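Caffeine loss in cold brew concentrate after dilution and storage
Replies 7 | Views 474

kettle_ratio
I'm trying to get a consistent caffeine number out of bottled cold brew concentrate and my figures don't line up. The Plamero label gives caffeine per bottle but not per serving, and says to dilute "to taste." If I cut it 1 to 4 with water and keep it in the fridge, does the caffeine drop over a week? It tastes much weaker by the weekend.

dwell_time
Caffeine is stable in the fridge. What fades is aroma. You're reading lost flavor as lost stimulant. The amount in the glass depends on how much concentrate you poured.

Vulov_B
Mostly agree with dwell_time, but check for settling. Unfiltered concentrate drops fines to the bottom, and if you never shake the bottle the last pours taste different from the first ones. I filter mine through paper before diluting. 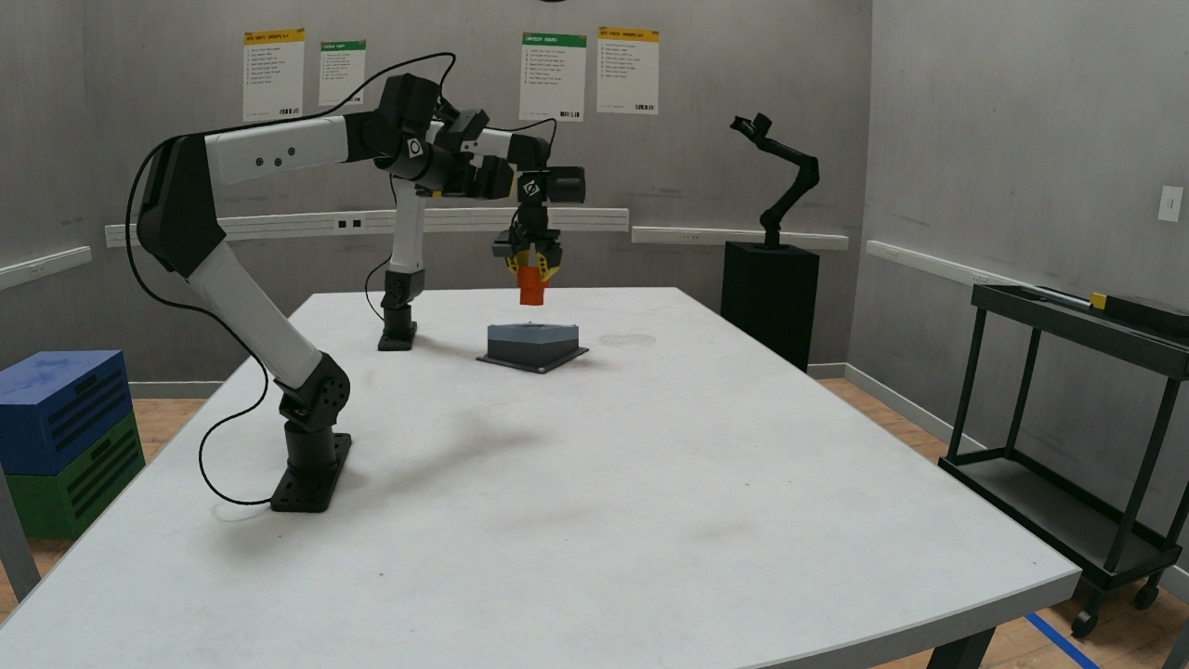 Two white arms on the white table, render.

Shares 4

dwell_time
Settling changes taste and texture. Caffeine is dissolved, so it doesn't sink with the grounds. Shaking won't move the number in any way you could measure at home.

Vulov_B
Fines still hold some caffeine. If they sit in the bottle they keep giving it up. I'm not claiming it's large.

dwell_time
After a full steep the fines are close to spent. They're the smallest particles in the batch and they extract first.

Abla Semaan
I ran quality checks at a small bottler (Hosseinzadeh, cold brew and iced tea) until May. We sent out samples of the same lot at bottling and again after 30 days cold. The difference was inside the lab's own error. The difference between lots was a lot bigger, and that came from the beans. A blend with robusta in it can carry far more caffeine than straight arabica at the same brew strength. If Plamero changed the blend, your numbers would move with no change on your end.

kettle_ratio
That could be it. The older bottle said arabica and the new one just says "coffee." I had been logging both as the same product.

One more question. I picked up a Skoltia refractometer to check strength. Can I work back to caffeine from the reading?

Vulov_B
No. It reads total dissolved solids. Caffeine is a small part of that and the share changes with the bean and the roast. Use it to keep your dilution the same from batch to batch.
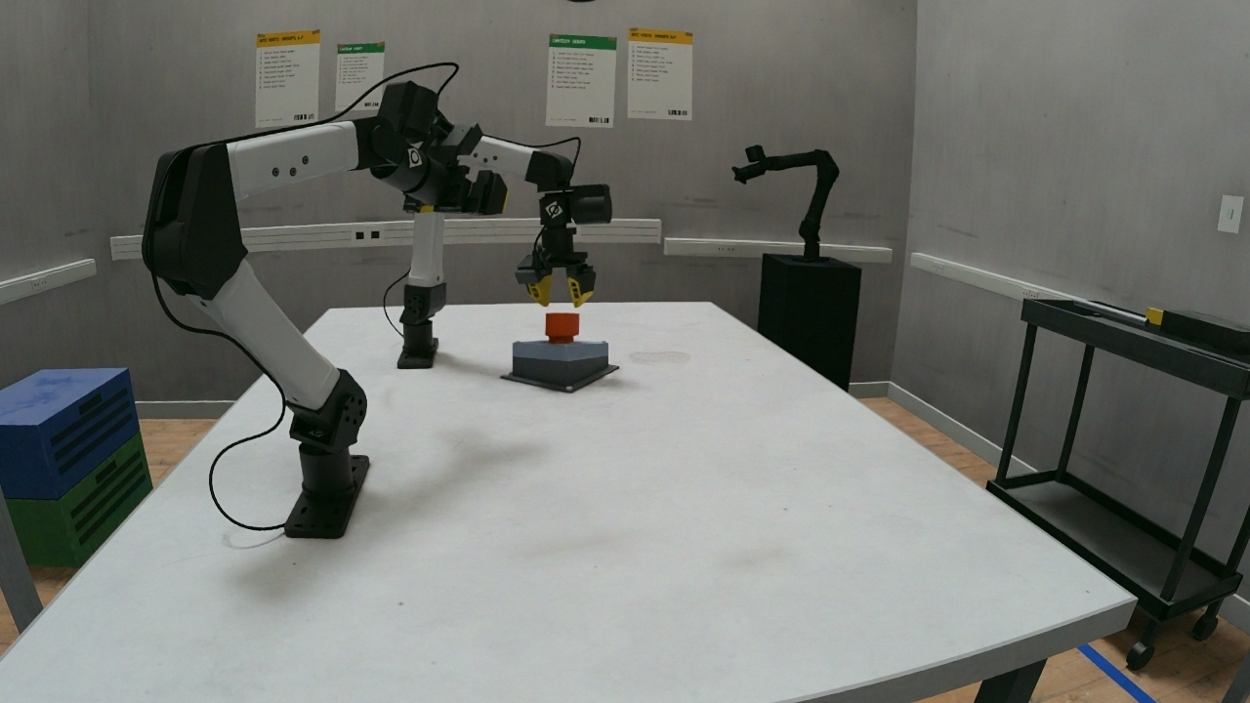
Long white table, gray room.

Shares 30

Abla Semaan
Seconded. Also let the sample come up to room temperature before you read it, and zero the meter with distilled water. For caffeine you need a lab, or the per-bottle figure divided by the volume you pour. Weigh the pour, measuring cups are too loose for this.

kettle_ratio
Weighing from now on. I'll email Plamero about the blend and post what they say.

Comments 11 | Shares 4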